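# Qui sommes-nous

Udora est un bureau de conseil et d'essais spécialisé dans la sécurité des bras robotisés qui travaillent près des personnes. Nous rédigeons des règles d'exploitation, nous les vérifions sur place et nous formons les équipes qui les appliquent. Nos clients sont des laboratoires, des écoles d'ingénieurs et des ateliers de petite taille.

L'entreprise a été fondée par Sirkka Hyvönen et Duván Cárdenas, tous deux issus de la maintenance industrielle. Elle emploie aujourd'hui 32 personnes, réparties entre le siège d'Eltness et l'antenne de Tveit.

## Notre référentiel

Notre document de base s'appelle Misar. Il compte 47 règles, regroupées en 7 chapitres, et complète l'analyse de risques exigée par les normes en vigueur. Il ne la remplace pas. Il traite surtout des situations que les notices abordent peu : meubles ordinaires, rayonnages, objets fragiles ou souples, contenants en verre, câbles au sol.

Quelques points que nous vérifions à chaque visite :

- la vitesse du bras est réduite dès qu'une personne peut entrer dans la zone ;
- la force de serrage est réglée pour l'objet le plus fragile de la série ;
- l'arrêt d'urgence est accessible sans contourner le robot ;
- les câbles ne traversent pas le passage de l'opérateur ;
- toute modification du poste est notée dans le registre avant la reprise.

Le chapitre 4, consacré à la préhension sur étagère, a été entièrement réécrit en mars. Il demande de définir par écrit la limite d'approche du bras pour chaque niveau, et de tester la pince ouverte avant de la tester fermée.
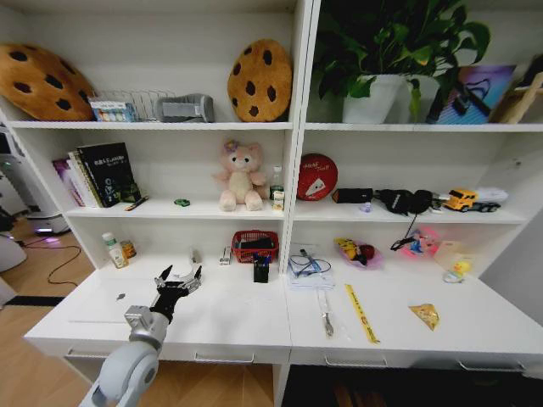
La réécriture a été conduite par Saeed Asadi avec l'équipe de Tveit. Elle s'appuie sur les 1 127 fiches d'incident que nos clients nous ont transmises, presque toutes sans gravité : objet renversé, contact avec un montant, câble accroché. Les fiches sont anonymisées et restent consultables par les organismes adhérents.

## Formation et audits

Zanele Masilela dirige la formation. Les sessions se déroulent sur le matériel du client, par petits groupes, et se terminent par une épreuve pratique. L'attestation est à renouveler tous les deux ans.

Les audits sont placés sous la responsabilité de Toivo Partanen. Un auditeur ne contrôle jamais un site où il a lui-même formé le personnel. Le rapport est remis au client sous dix jours ouvrés, avec les écarts classés par priorité.

Nous ne vendons pas de robots et ne touchons aucune commission des fabricants.

Pour recevoir le sommaire de Misar ou demander une visite, écrivez au secrétariat d'Eltness en précisant le type de bras et le nombre de postes.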